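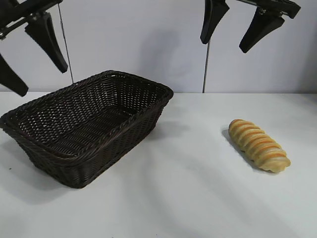 Bread baskets! I've gone down a proper rabbit hole this week and I want opinions. We're doing the food table for the Dunstan hall supper in November and I'm trying to settle what the bread goes in. My favourite so far is the dark brown woven one, the rectangular sort with the braided rim, because a golden twisty loaf looks so good next to it on a white table. It's synthetic rattan, so I'm hoping it wipes clean. Is anyone using these for real, week in, week out? And do you line them or leave the weave showing?

Posted by crumbtray, September 14, 2021

marrowfat_pam
Yes yes yes to dark baskets. I've had two from Nestport for years and they've been to every christening and funeral tea in the family. Pale ones look lovely for one summer and then somebody puts a buttery knife in them. Line it though. Seeds go straight down into the weave and you'll be picking poppy seeds out with a cocktail stick.

Nikau Wihongi
Got to disagree on lining. A big napkin hides the best bit, and half the time it ends up on the floor when people grab a roll. I leave mine bare and bang it upside down over the sink after. Crusty bread likes a bit of air round it anyway.

marrowfat_pam
Bang it over the sink and your drain is full of crumbs. Over the grass, please, for the birds.

Nikau Wihongi
I live on the second floor Pam

oatcakes4tea
Can I put in a word for plain wooden boards? You can slice on them and they stack flat in the cupboard. We did a lunch for 190 last year with boards all the way down the tables and it was gorgeous. Baskets take up so much room in the car, especially the ones with sides that flare out.

crumbtray
190! Hats off. I do love a board but we've got children charging about and I want something with sides so the rolls stay put. Also I'm not slicing, the plan is to let people tear bits off. What flour did you use for that many, if you made your own?

oatcakes4tea
Vivdale strong white, 500 g to a batch, and I lost count of the batches. My sister did the twists. Roll the dough into a long rope, coil it up, egg wash, then a hot oven. You get the dark ridges with the paler bits between — so pretty and so easy. I'd go up to 800 g if your mixer can stand it. Mine walked along the worktop.

grorkier_fan
Grorkier do a deeper basket in nearly the same brown, if you're after matching ones in different sizes. Mine gets French sticks standing up in it. Washing: lukewarm water, washing-up liquid, old toothbrush round the rim where it's thickest, then leave it upside down on a towel overnight. Don't put it on the radiator. I did and one end curled.

Nikau Wihongi
Seconding the toothbrush. The rim is where the jam goes.

marrowfat_pam
Why is there jam in your bread basket

Nikau Wihongi
Scones

crumbtray
This is all brilliant, thank you. I'm going dark baskets, and I think I'll try one lined and one bare on the night and see which looks better by pudding. Having a go at the coiled twists at the weekend too, starting with one batch of the 500. Does anyone freeze theirs, and is that before or after baking?

oatcakes4tea
After. Let them go completely cold first, then bag them up, and five minutes in the oven on the day brings the crust back.

grorkier_fan
Before, for me. Shape, freeze on a tray, then bake from thawed. Much softer middle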